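Home | Our Sites | Working Here | Questions | Contact
5 minute read
We use cookies to remember your settings. OK | Manage

Robots at Odthorpe: your questions answered

Since the carrier robots started running at Odthorpe in May, the question box by the time clock has filled up twice. I love that! Keep them coming. I've gone through the whole pile with Pauline Sugden from the day shift, and these are the ones that came up most, plus a few we just liked.

What do the robots do all day?

They carry. Small parts, paperwork folders, sample trays, lunch orders if you ask the desk nicely. A person loads, a person unloads, and the robot does the walking in between. One loop from the stockroom to the far offices and back is 405 yards, and plenty of you were doing it over and over every shift. Darragh Costello wore a step counter the week before we started and again the week after, and he was down 3000 steps a day. (He has since taken up running, so make of that what you will.)

Is anyone losing their job?

No. The stockroom team had 18 people before the robots came and has 18 now. What has changed is how the day is split up. Less walking, more checking, and more time at the bench for people who wanted to learn kitting. Kieran Oakley moved over in the first week and is already teaching it.

Did my job description change?

If you're in the stockroom, yes, a little. "Moves goods between departments" became "prepares and receives robot loads." Your pay grade is the same. Beverley Mapplebeck in the HR office has the new wording and will go through it with you line by line.

Who is in charge of a robot when it's on the floor?

Whoever sent it. Your name comes up on the dispatch screen until the load is signed for at the other end. If it stops along the way, the nearest person can hit pause and call the desk on extension 7. Please don't drag it.

Why did we pick Clukport and not Trornano?

Both came in for trials and both did well. The folks on nights liked the Clukport screens better and found them easier to read with gloves on and hands full, and they were the ones using them the most. That settled it for me.

Can it see me?

It picks up people and objects in its path and slows down or stops. It doesn't know who you are, and we don't use it to track anyone's breaks. We put that in writing before the first one rolled in, and the letter is on the notice board.

What am I supposed to keep out of the way?

More than I expected, and this has been the most interesting part of the whole project for me! You look at a corner completely differently once something on wheels has to get through it. Stand legs that come out at a slant, a cable trailing across the floor, plant pots, a bar at an awkward height. We all step over these things without thinking.

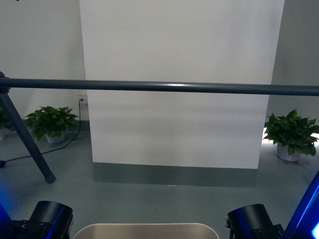
So each area now has a route walk on the first day of the week. It takes a few minutes. You follow the route slowly, look low as well as high, and write down whatever bothers you. Snežana Milošević has the list and she does read it. Cables get moved to the wall side where we can manage it, and anything with feet gets pushed back.

Do we have to get rid of the plants?

Absolutely not. This got asked four times, in four different kinds of handwriting. Plants stay. They may shuffle over a little.

Can I learn to set up the routes myself?

Yes, please do! You don't need a computer background. Pauline had never touched anything like it and drew the second loop herself. Training is two mornings on paid time, and the sign-up sheet is at the desk.

What if I just don't like working next to one?

Tell your lead, or tell me. A couple of people felt uneasy at first and we changed their aisle for a while. One has come back, one hasn't, and both are fine.

Is Entwistle getting them too?

Later on, if the building works out. The ramps there are steep and the doors are narrow. A few of us are going over to measure.

Page updated Saturday, June 5, 2021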